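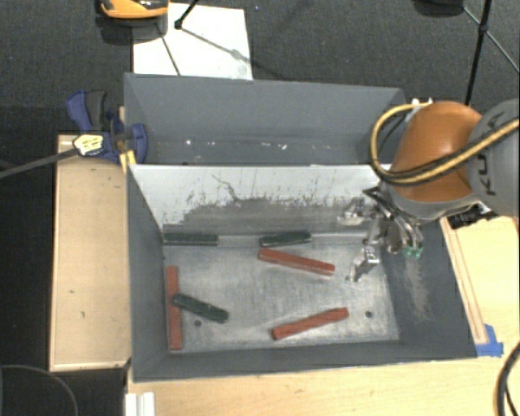

Reader bench, October, started just after lunch

Back on the front light today, having promised myself I would leave it alone until the new diffuser sheets came from Perić. They haven't come, and I couldn't leave it alone, so this entry is longer than it ought to be and I apologise to whoever is reading it over a sandwich.

Where we had got to: the Pellov (the seven-inch one, second board) was showing a cool patch along the bottom edge at low brightness. Jaruwan spotted it first, reading in bed, and I must say that is a far better test than anything we do in here with the blinds half down. At full brightness you would never see it. Turn it right down and the last two lines of every page go faintly blue while the rest stays a nice candle colour.

My guess last time was that the warm LEDs were being starved. I was rather attached to that guess and it was wrong. Measured all of them at the lowest setting and they draw the same as each other, near enough that I stopped bothering to write it down. The cool ones are fine too. So it is something between the LEDs and the eye, and my money is now on the glue line where the light guide meets the bezel. Swapped in the light guide from the old Stinon unit, which is a touch too wide and had to be coaxed, and the patch moved up by a line and got softer. Swapped back, and down it came again. Good! That is the first time it has done anything on request.

Anneliese thinks we should stop using that glue altogether and go to a thin gasket. She may well be right, but a gasket adds height, and we have already spent all our height on the battery. Will ask her to bring the samples down so we can at least try one with the back off.

Battery, while I am on it. The 2000 mAh cell is in and behaving itself. Left a long novel auto-turning, light off, wireless off, and it got through 3773 page turns before I needed the charger for something else and pulled it out. Still over half on the gauge, though I trust the gauge about as far as I can throw it – Normunds is rewriting that bit and says it jumps whenever the cover is opened. It does, I tried it, it went from 77 per cent to full and back again while I stood there opening and shutting it like a child with a fridge.

Page buttons. Put the softer domes in on the right-hand side and kept the old ones on the left so that people could compare. Baiba likes the soft ones and Vija very much does not; she says her thumb can't tell whether it has pressed or not and she ends up two pages on. I am somewhere in the middle. They are lovely and quiet, but with the device flipped over for left-handed reading the top button feels mushier than the bottom one, and I don't know why that should be when they came off the same strip. Possibly the board flexes there. Needs a screw, or a bit of foam under it.

Ghosting: left alone today. Ekent sent new waveform files and a very kind covering letter, and I have read the letter. Files are in the shared folder, untouched.

Still to do:
Chase Perić about the diffusers, politely.
Gasket samples from Anneliese, thinnest first.
Foam under the top button, then hand it back to Vija without telling her which side I changed.
Order 4 more light guides, the narrow sort.
Load the Ekent files on the spare board, and keep the good one out of it until Normunds has had a look.

Stopped at half past five. The unit is on charge with the back off, so please don't pick it up by the screen.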